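7.4 Arm stops above the dispenser rail (fault 83)

Fault 83 means that the wrist came too near to the front rail of the dispenser station, and the controller has cut the motion. It happens mostly after the station was moved and the taught points were not updated.

CAUTION: Do not push the arm by hand while the drives are on. Press the stop button first.

1. Press the stop button and wait 4 seconds.
2. In the Besell panel, open Faults and write down the joint number.
3. Select Jog, speed 24, and raise the wrist straight up. Do not turn the base yet – the elbow can touch the bins.
4. Load the station model again and check the rail height. The default is 117 mm.
5. Run the cycle one time in simulation before you clear the fault.

Note: If the fault returns at the same bin, teach this bin again (see 5.2).
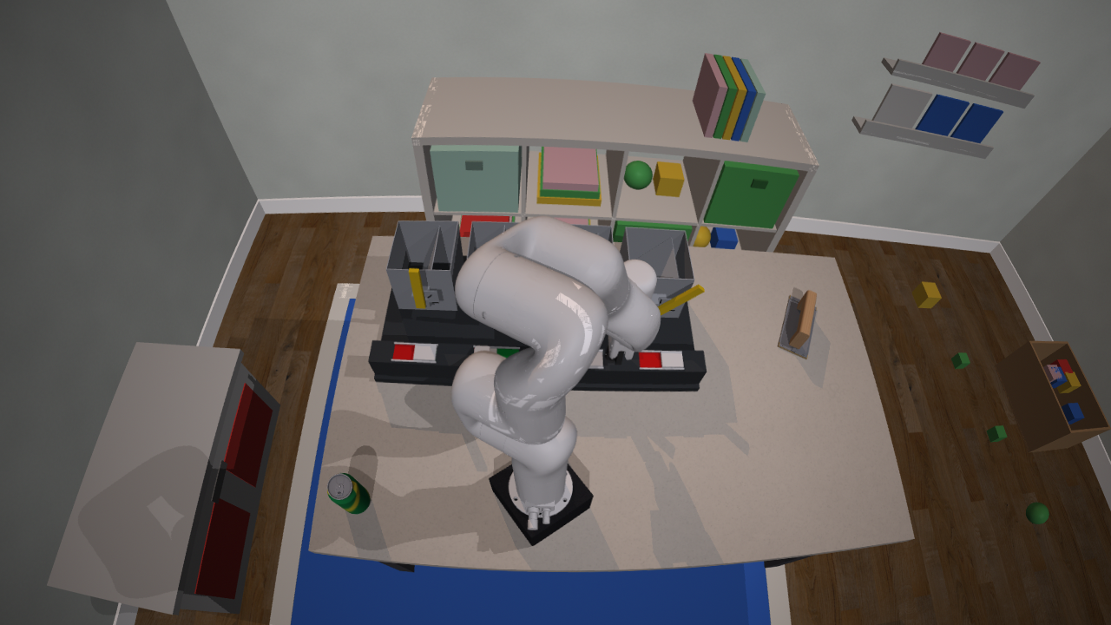 Fig. 7-3. Simulation view, gripper over the front rail.

6. Clear the fault and start at low speed.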